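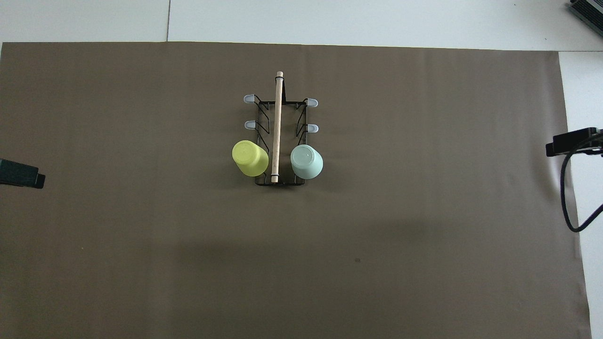
What does the Plirnlow petitions set contain?

The text of 2345 petitions sent to Skusance town council through its online portal, with the subject, the closing date and the council's written reply where there was one.

Files
petitions.csv has one row per petition. replies.csv is joined to it on petition_id. Both are UTF-8, comma separated.

Coverage
A petition is listed on the portal once it has 40 signatures. It gets a written reply at 1000. Petitions below 40 were never published and are not in the set. Signature totals are as they stood at closing.

Removed
Names and addresses of signatories. Free text naming a private person is replaced with [name].

Known problems
Subject codes changed in September, and older rows still use the old codes. The Torres ward is spelled two ways. Replies over 100 lines long were split and may be out of order.

Contact
Fengying Shi (data), Haiyan Cao (portal exports)

Last updated May 6, 2018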